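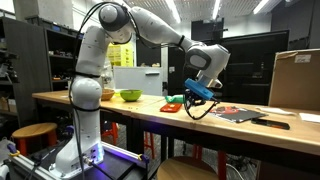
长桌与台面物品：Surnden 工作间图集

本页属于 Surnden 工作间的陈设与收纳图集，内容按台面、容器、纸品、纸箱、照明、存放柜和日常维护排列。各条说明只记与摆放、取用、清洁有关的事项。房间平面图和家具采购单在另外的页面，本页不重复。

各条目按物品类别编写，和台面上的先后次序无关。

一、长桌
浅色木质台面，黑色金属架和桌腿。桌子为长条形，纵向布置，使用者从长边一侧取放物品。金属架的横撑位于台面下方，清扫地面时拖把可以直接通过，不用移桌。
台面不铺桌布。桌布在长边容易滑移，轻的物品会跟着走位，收拾时还要多一道折叠的工序。

二、台面分区
长桌按远侧、中段、右端划分。远侧放碗一类的敞口容器；中段放随手取用的小件；右端留给纸张和纸箱。分区不贴线，不画框，以物品本身的位置为准。
小件跨区时，以当天最后一次取用的位置为临时位置，收桌时归还原区。临时位置不写入清单。

三、碗
台面远侧有棕色小木碗和亮青柠绿色的碗，左右相邻。绿碗碗形较浅，边线圆缓。两只碗的颜色差别大，从桌子任何一侧都容易分辨，所以没有另做标签。
木碗只用微湿的布擦拭，擦后碗口朝上晾置，不叠放。绿碗可以正常冲洗，沥干后回到台面。两只碗不套在一起，套放会磨木碗内壁，也会让下面那只碗在盘点时漏记。

四、薄荷绿色小件
横放在木台面上，一端为白色，外形近似小瓶。清单中归入“小件，可滚动”一类。
可滚动的物品横放时，长轴应与桌边垂直，受碰后沿桌长方向移动，不易从长边落下。需要久放的，改为立放或移入浅碗。清洁台面时先收这一类，再收其他物品。

五、橙红色扁盒
长方形，平放，与桌边成斜角。扁盒类物品在清单里按外形登记，不按内容登记；内容变更时清单不用改。
收桌时扁盒与桌边对齐，盒上不再叠放其他物品。需要叠放时，扁盒在上，书刊在下。颜色鲜明的盒子优先留在台面，颜色与木料接近的收入柜中，减少误扫落地的情况。

六、书刊
黑色书刊一册，封面有红白两色的印刷图案，平放。书刊不竖立在桌上，台面没有书挡，竖立后受碰即倒。
书刊旁边是带橙色边缘的黑色扁平器件，外形与手机或遥控器相近。器件和黑色封面颜色接近，收桌时要分开检查，不能夹在书页中一起收走。器件的固定位置在书刊外侧，与书角保持可见的间隙。

七、纸张
白纸放在右段。散纸的管理办法如下。
当天使用的纸留在台面，单张平铺，不压在容器下面。容器底部如有水分，会在纸上留下圆形印痕。
过夜的纸收入 Hedia 文件夹，夹口朝内，放在柜子上层。空白纸与写过字的纸分开，空白纸放下，写过字的放上。
折角、起皱的纸另放，用作试笔或垫纸，不再回到空白纸一叠。

八、纸箱
棕色大纸箱立在长桌右端，顶部盖片略微打开，靠近右上的位置有一枚白色标签。
纸箱类的通用要求：标签朝向取用者，更换内容时先揭旧标签再贴新标签，不覆盖粘贴。覆盖粘贴后标签变厚，边缘容易翘起，推箱时会刮到旁边的纸。
留在桌上的纸箱，内装物不超过 5 kg。超过的移到地面，箱底垫木条，与墙面留出缝隙。立放的纸箱重物靠下，轻物靠上，空隙用揉皱的废纸填实。盖片不用时压平，不朝桌子中段敞开，避免挡住后面的物品。

九、照明
工作间顶灯色温为 4,000 K。选用中性白光，主要为了浅色木料和白纸在同一台面上能看出边界。偏暖的光源会使白纸发黄，与桌面接近，纸角容易漏收。
灯具表面每月除尘。除尘前先收走敞口碗，灰尘落入木碗后不易清净，木纹方向的细缝尤其明显。擦灯用干布，擦台面用另一块布，两块布分挂，不混用。

十、存放柜
Jurnetti 立柜，内有 3 层搁板。上层放文件夹和空白纸，中层放扁盒与小件，下层放备用容器和清洁用品。
柜门内侧贴有物品清单，清单只写类别与层位，不写数量。类别不变时，增减物品不用改单。柜内深度较大，小件不直接放在搁板上，先放入浅托盘，托盘外沿与搁板前沿平齐，取用时连托盘一起拉出。
搁板孔位如需调整，由上向下逐层进行，先清空再移板。调整完毕后，用手在搁板前沿轻压，确认板托全部受力。

十一、清洁与保养
日常清洁的顺序：
1. 收起可滚动的小件。
2. 纸张与书刊移到桌子右端，叠齐。
3. 碗和扁盒移离擦拭区域。
4. 沿木纹方向湿擦，布拧至不滴水。
5. 干布复擦，待台面干透后复位。
湿擦与干擦之间不放任何纸品。台面边缘与金属架的接缝处用软毛刷清理，不用金属刮片。
木质台面使用 Berhe 木蜡，薄涂 2 遍，第一遍干透后再涂第二遍。涂蜡安排在五月，室内通风较好，干燥时间短。涂蜡期间台面全部清空，物品按类别转入立柜，纸箱落地。
黑色金属架不上蜡，用干布擦拭。发现漆面磕伤时先记位置，集中补漆，补漆处当天不挂物。

十二、收桌时间
固定收桌为每周四下午。其余时间只做归位，不做全面清洁。
收桌完成的标准：碗回到远侧，碗口朝上；扁盒与桌边平行；散纸全部入夹；书刊平放，页间无夹带；纸箱标签可读，盖片压平；台面无水迹和纸屑。
未能归类的物品放在桌子右端，附纸条写明放入时间，到下一次收桌仍无去处的，移到立柜下层暂存。暂存物品不与清洁用品同盘。

十三、常见问题
台面出现浅圈：多为容器底部带水所致。先用干布按压吸水，静置一天，印痕仍在的，沿木纹方向轻擦木蜡，不用砂纸局部打磨。局部打磨后颜色与周围不同，只能整面重做。
纸张卷边：检查窗边湿度和摆放位置。卷边的纸反向平压在书刊下，过夜后取出。
标签脱落：纸箱表面起毛或有灰时粘接力下降。贴标签前用干布擦一遍，贴后由中间向两边压实。
木碗内壁发白：多为冲洗过久。晾干后用少量食用油擦拭，停放一夜，再用干布去掉浮油。擦油当天不装纸质小件。
桌子轻微晃动：先检查地面是否平整，再检查金属架螺栓。螺栓按对角顺序拧紧，单个螺栓不一次拧到底。仍晃动时在桌腿下加薄垫片，垫片不超出腿底边线，以免清扫时被拖走。

十四、本页用语
“台面”指长桌的木质上表面，不含金属架。“远侧”以使用者站在取物一侧为准。“小件”指单手可以拿起、没有固定底座的物品。“敞口容器”指无盖的碗和托盘，纸箱不论盖片开合都另列一类。
“归位”指放回原区，“收桌”指归位之后再按第十一条清洁。两个词在清单和纸条中不互换使用。

相关页面：Surnden 工作间平面与家具；立柜搁板调整；纸品与标签规格。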